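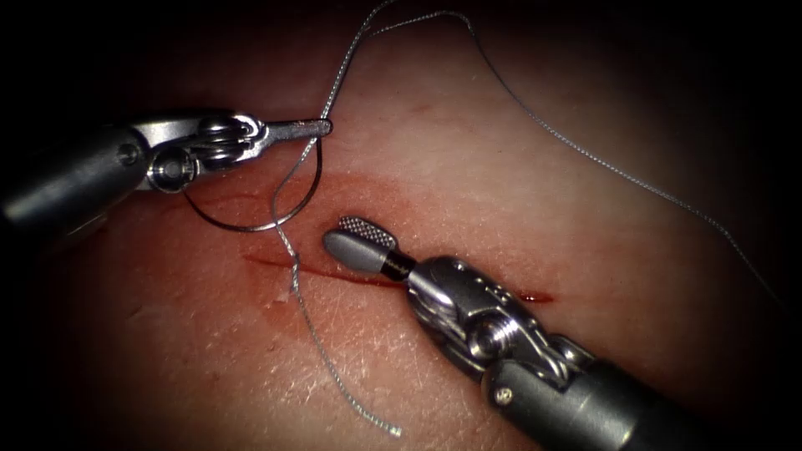

Two robotic instruments working at an incision in a synthetic tissue pad

The Honiditz Memorandum is a non-binding diplomatic text on the disputed valley of the Clomis, a river that both Hirneck and Honiditz treat as their border. The memorandum was initialled by delegates of the two governments on March 10, 2023. Supporters have called it a peace agreement, although the word "peace" appears only in the preamble and the text contains no obligation that either side could be said to have broken.

Background

The dispute concerns 3607 hectares of grazing land on what Hirneck regards as the left bank and Honiditz regards as a former island. The river has shifted its channel more than once, and each government prefers the maps drawn when the channel favoured it. Earlier talks collapsed over the order in which the delegations' names would be printed. Official histories on both sides describe this as a disagreement over sovereignty.

Contents

The memorandum has nine articles. The first four restate existing positions. Article 5 provides for a pause of 100 days in the building of new border posts, but leaves "new" undefined, and both governments have since described construction in the valley as repair work. Articles 6 and 7 deal with seasonal grazing permits. Article 8 commits the parties to "continue to favour dialogue", and Article 9 states that nothing in the preceding articles alters the legal claims of either party.

An annex on shared water readings was announced at the signing. No version of it has been published, and it is unclear whether one was ever finished.

The Sugiyama formula

Much of the text follows the so-called Sugiyama formula, under which the smaller concessions are made first and the question of ownership is put off until trust has been established. The formula is often credited with success in other border disputes, usually by the people who proposed it. Its critics point out that it sets no test for when trust exists, so the harder question can be put off for as long as either side likes.

Reception

Both foreign ministries claimed the memorandum as a victory, in statements that cannot easily both be true. Hirneck said that Honiditz had accepted the present line of control. Honiditz said that the line had been recognized as temporary. The English translation supports neither reading very well.

The analyst Ottilie Marti described the document as "a receipt for a meeting". She argued that the grazing permits were its one practical result and that herders had been crossing the river informally for years without them. Defenders of the memorandum reply that the valley was quieter in the months after signing. Marti attributed the quiet to flooding, which closed the main road until September.

Status

Neither parliament has debated the memorandum. A follow-up round has been promised in several joint statements, with no date or venue given.

See also

Clomis valley dispute
Confidence-building measures
Line of control
Non-binding agreements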